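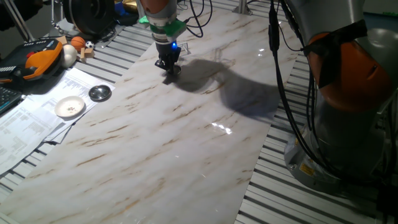

**Sello Arts Center – Exhibitions and Public Programs**

To: members and friends list
Subject: Re: Print fair and reading night, a few questions
Aug 12, 2020

Hello all,

I'm answering a message that came to the list last week, as several people wrote to the office with the same questions. The original is quoted in pieces and my answers follow each piece.

> I saw that the print fair is going ahead in November but I can't tell from the notice whether it is in the main gallery or upstairs. Last year we were told one thing and moved the night before, and half my stock was already on the wrong floor.

It is in the main gallery. The upstairs room will be used for the reading night and for nothing else that week. The floor plan was settled before the notice went out and I don't expect it to change. If it does, everyone with a table will get a phone call from the office as well as an email. Please check that we have your current phone number. A good many of the ones on our sheet are from the old membership forms and no longer work.

Loading is through the side door on the parking lot. The front steps are being repaired and there is no ramp there until the work is done. The side door is narrower than people remember, so if you bring a flat file or a large portfolio case, measure it first.

> Could you say what the table fee is and whether it's the same for members and nonmembers? The notice only says "modest."

Fair point. The fee is the same for everyone this year. Full tables and half tables are both available, and the prices are on the application form, which the office can mail or email to you. We take no percentage of sales. You keep what you sell, you handle your own sales tax, and you bring your own change. The front desk can't break large bills.

Half tables go quickly. If you would be willing to share a full table with someone you don't know, write "will share" at the top of the form and we'll try to match you with a person who makes a different kind of work. Last year we put two linocut people side by side and neither of them was happy.

> Is the Dogbe Press portfolio still going to be shown during the fair? I heard it had been pulled.

It has not been pulled. The portfolio will be on the long wall for the full run, with the text sheets in the case underneath. What changed is that the prints will stay in their mats and will not be framed. The quote for framing the whole set came in well over what we had, and the press was comfortable with clips and a rail set back from the walkway. Please don't hang coats or bags on the rail.

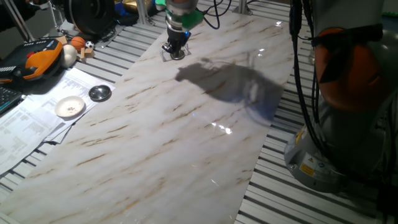 The catalog for the portfolio is being printed by Pluler in an edition of 1000. We had planned on fewer, but the price difference was small and the last catalog ran out before the show closed. Each table holder gets 2 copies free. After that they are sold at the desk.

> Also, who is reading on the reading night, and do we need tickets? My sister wants to come and she doesn't use email.

The reading is by the writers from the Grilus workshop, who have been working from the portfolio since spring. Each of them picked one print and wrote a short piece in answer to it. Some are poems and some are prose. I have read most of them and they are good. They'll be read in the order the prints hang, so if you want to look at the wall first, come early. The gallery will be open for an hour before the reading starts.

Tickets are free but you do need one. The room upstairs is limited to 200 people and the fire marshal was clear with us on that. We will hold back a small number for the door. Your sister can call the office in the afternoon and someone will put her name on the list. She doesn't need to print anything.

The main gallery limit is 300, counting table holders and staff. We'll have a person at the door keeping track, and at the busiest times there may be a short wait. These are the limits as of now. If the county changes its guidance before the fair we will follow it, and I'll write to the list again.

> Last thing. Can we sell zines and cards or is it prints only?

Zines, cards and small books are all fine so long as you made them, or your press did. No T-shirts and no resale. We had complaints on both sides of the T-shirt question last year and the rule is staying where it is.

Two things that were not in the message but have come up by phone:

- The wall behind the tables can't be used for hanging. It was patched and painted in the spring. Bring a tabletop rack or an easel.
- There are outlets along the north side only. If you need power for a lamp or a card reader, say so on the form and bring your own extension cord, with tape to hold it down.

Forms are due back at the office by the end of next month. Late ones go on the waiting list – last year everyone on that list got in eventually, but I can't promise it again.

Please reply to the office address and not to the whole list if your question is only about your own table.

Exhibitions office
Sello Arts Center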